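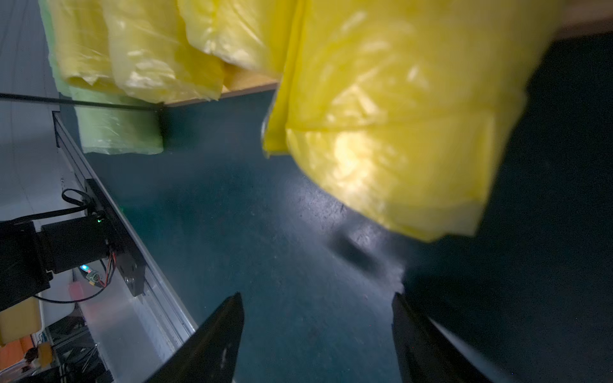 1/19/25. Second round of the reuse test on thin shopping bags for the Vernow grant, started this morning. The question is still how many trips one bag lasts before the handle seam lets go. Load is 2 kg of dry rice in a cloth sack, lifted and set down 20 times, then a rest. Yellow bags hung over the edge of the board, with a pale green one among them. The yellow wrinkles badly, so measure film thickness near the bottom seam and skip the folds.

Iler batch: two failures, both at the left handle. Sala batch: none so far, but the film has gone cloudy at the stress points - note this on the sheet even if it holds.

Counter on the lift rig reads 1,000 and needs a reset before the next batch. Omarer samples are not in yet. If they slip to March, run the Sala bags again with the longer rest and write it up without them.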